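Equipment Review: Millier Stirkness Portable Turbidity Meter

Prepared by Vija Bite, Field Programs, Geraghty Coastal Services
May 11, 2026

Purpose of the review

Geraghty Coastal Services was retained to carry out water quality monitoring during maintenance dredging at the Mondetti ferry terminal. The monitoring plan required turbidity readings at fixed stations up-current and down-current of the dredge, at three depths, on every working day. The permit set a limit on the difference between the background station and the compliance station, so the comparison between paired readings mattered more to the program than the absolute value of any single one.

The field team had used the same bench meter for several years, with samples drawn by bottle and read on board. The method is sound but slow, and on days with a strong tide the plume had often moved before the third bottle was read. The Stirkness, made by Millier, was purchased for the Mondetti work as a direct-reading replacement. This review covers its use from September until the end of the dredging season and is intended for other offices considering the same purchase.

What is supplied

The meter is delivered as a handheld display unit, an optical probe with a stainless guard, a cable on a hand reel, a calibration cup, sealed standards, a charger and a carrying case. Weights for the probe are sold separately. The team found them necessary in any current above a gentle drift, and they should be included in the original order. 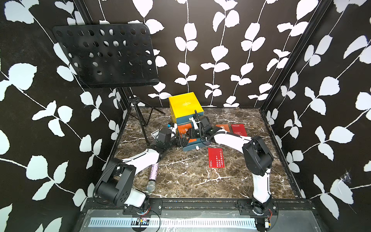 The cable is marked at regular intervals with printed bands. The bands are legible when new, but the ones nearest the probe began to wear where they pass over the gunwale. The team added its own tape marks in the second week and did not rely on the printed ones afterward. Purchasers who need depth to be recorded with any precision should note that the standard probe has no pressure sensor. A version with one is available at additional cost and would have been the better choice for this project.

Setup and calibration

Calibration follows a familiar sequence. The probe is rinsed, placed in the cup with the blank, and then placed in each of the standards in turn. The display prompts the operator at each step and will not accept a reading that has not settled. The whole procedure can be completed at the dock before departure by one person, and the written instructions are clear enough that a technician new to the meter was able to follow them without help.

Two points deserve mention. The calibration cup has a loose lid, and stray sunlight reaching the probe was enough to shift the blank on bright mornings. Calibrating in the wheelhouse or under a cover resolved the matter. Second, the meter stores only the most recent calibration. Where a permit requires a calibration history, a paper log must be kept alongside the instrument, with the date, the standards used and the lot numbers entered by hand.

The stated upper range is 2000 NTU. The highest reading obtained at Mondetti was 210 NTU, at a station close to the bucket on a falling tide, so no opinion can be offered on performance in the upper part of the range.

Performance in the field

Readings settled quickly in still water and more slowly in chop. The averaging function is useful in both cases and should be left on for compliance work. With averaging off, the display moves too much to be read with confidence, and two operators reading the same probe wrote down noticeably different values.

Agreement with the bench meter was good at low and moderate turbidity. Split samples were taken on most working days during the first part of the season, and differences between the instruments were generally smaller than the differences between repeat bottles from the same station. In water carrying a high proportion of fine organic material the Stirkness tended to read lower than the bench meter. The tendency was consistent at both the background and compliance stations, and the paired comparison required by the permit was not affected. Offices reporting absolute values should establish their own relationship between the two methods before changing over.
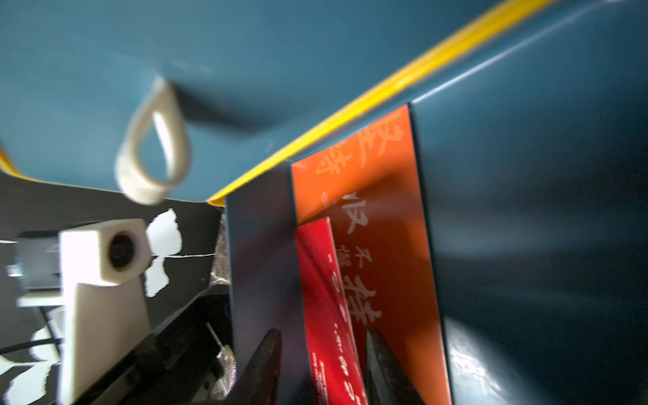
Yellow edging on a teal surface, with a cream-white loop hanging beside it.

Bubbles are the most common source of false high readings. The probe guard traps air when it is lowered quickly, and the meter gives no warning. The crew adopted a fixed routine of lowering the probe just below the surface, turning it twice, and only then proceeding to depth. Spurious values became rare once the routine was in place, though prop wash from passing ferries continued to interrupt readings at the inner stations and could not be avoided by any method of handling.

Fouling was less of a problem than expected. The wiper supplied with the probe is small but kept the window clear through a full day of intermittent use. The meter is not intended to be left in the water, and no attempt was made to do so.

Display, data and power

The screen is easily read in overcast conditions and adequately in full sun. The buttons are large and can be pressed with light gloves, although not with the insulated pair issued to the crew for winter work. The menu is shallow and most functions can be reached without consulting the manual.

Data storage is the weakest part of the design. The meter holds 300 records, and when the memory is full it begins to overwrite the oldest without asking. Under the Mondetti station plan this meant that the record had to be downloaded at regular intervals, and on one occasion a morning's readings had to be restored from the field sheets. The download software is plain and dependable. It produces a simple table with the date, time, reading and station number, and the station number must be assigned before the reading is taken. It cannot be corrected afterward on the meter itself.

Battery life was satisfactory. A full charge lasted a working day in all conditions encountered – including the coldest mornings of the season – and the charge indicator was reliable. The charging port is protected by a rubber plug on a thin tether. The tether broke early on, and a replacement plug was supplied without charge.

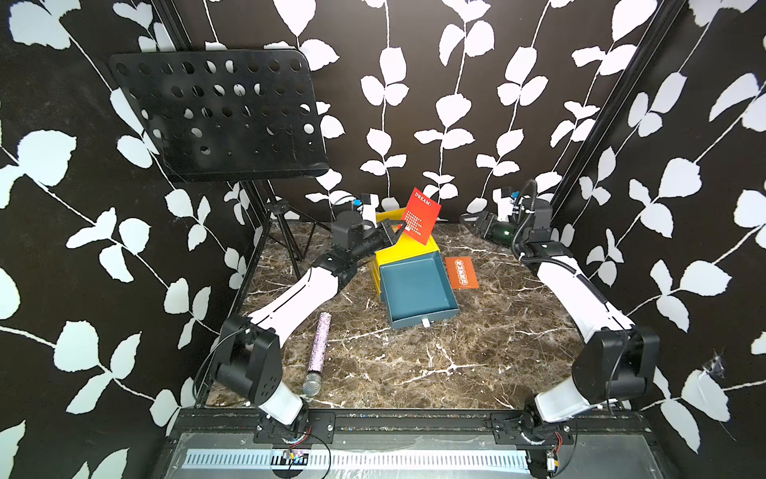
Durability and support

The display unit was splashed daily and dropped on deck at least once with no apparent effect. The hand reel is less robust. Its brake loosened by the middle of the season and had to be tightened with a screwdriver each morning, and the handle developed some play. A reel of better quality would be a worthwhile improvement for an instrument that is otherwise well made.

Millier's technical support answered questions by email, usually on the next working day. The answers were specific and of practical use. Return of the probe for factory service takes several weeks, and an office with only one unit should plan for this or retain its bench meter as a backup.

Assessment

The Stirkness is suitable for daily compliance monitoring from small vessels in harbors and sheltered coastal waters. It shortened the time spent at each station, and the master of the dredge could be informed of a rising trend while there was still time to slow the work. This happened on several occasions at Mondetti and was appreciated by both the contractor and the terminal operator.

It is less suitable for projects with many stations between downloads, for work in deep water, or for programs that depend on an unbroken electronic record with depth attached. Such programs should consider the pressure-sensor version or a logging instrument of a different class.

Geraghty Coastal Services will retain the meter and intends to purchase a second unit before the next dredging season. The order will specify the pressure sensor, the probe weights and a spare reel. Field sheets will continue to be completed by hand at every station, and the standard calibration form has been revised to include a line for the lot number of each standard.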